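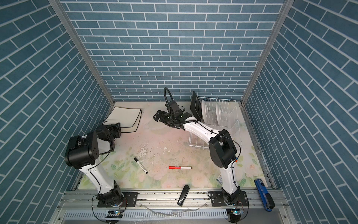 The Dish Corner at Zerkwood
Gallery by Siyabonga Sibiya
Posted 28 Jan 2019

I keep these pages for people who like small kitchens and the ordinary things inside them. My last gallery was about drawers, and it had 1,224 visits, much more than I expected. Several readers wrote to me afterwards and asked for the place where the dishes are put away. So I have made this page for them, and I have written a few words about each thing, as usual.

The walls
Blue-gray bricks with thin white lines between them. The rows are staggered, as in a real brick wall, and the pattern goes over the back and both sides. I was first afraid that so much pattern would be tiring for the eyes, but after one winter I like it very much. The blue is a quiet blue.

The corners
Gray aluminum posts cover the seams. My neighbor wanted to paint them in the same color as the bricks. I said no, and we are still friends.

The table covering
Cream and pink, with faded flowers and green leaves. I found it in November in the shop of Hendricks, in the box of remainders at the back, and I carried it home under my coat. It is an old-fashioned print, the kind my grandmother had in her dining room.

The roses
My favorite is the pink one near the right front edge, with its leaves. There is also a small one at the front, in the center, and I often forget that it is there. On the left side it is mostly green.

The worn patch
Left of center the covering is scratched and flaking. A little farther to the right there are some small whitish chips. Two readers have already advised me to replace the whole covering. I thank them for the advice, but I have looked in many shops for the same roses and I did not find them again. The new prints have very bright colors, and beside the blue-gray bricks they would look too loud.

The square plates
They stand stacked, and I think a stack of square plates is more pleasant to look at than a stack of round ones. In the cupboard it is another story: the corners must all point the same way, or the door does not close. I learned this with a set from Fuvano, of which I have now one plate less.

The dish rack
A dish rack needs more room than one thinks in the shop. Before buying, please measure your table, and then measure also how much free space you want to have next to the rack. I like to have the plates beside me when I am sorting.

Questions from the last gallery
Felo asked which paper I put in the drawers. It was plain brown wrapping paper, cut with kitchen scissors, and I change it when it gets stains.
Another reader asked if she may print the drawer pictures for her sewing group. Yes, of course, please write my name under them.

Next gallery: the shelf with the jars. I have 13 jars and not one lid that fits a second jar, so I must first put them in some order. If you have a good method for lids, please send it to me before I begin.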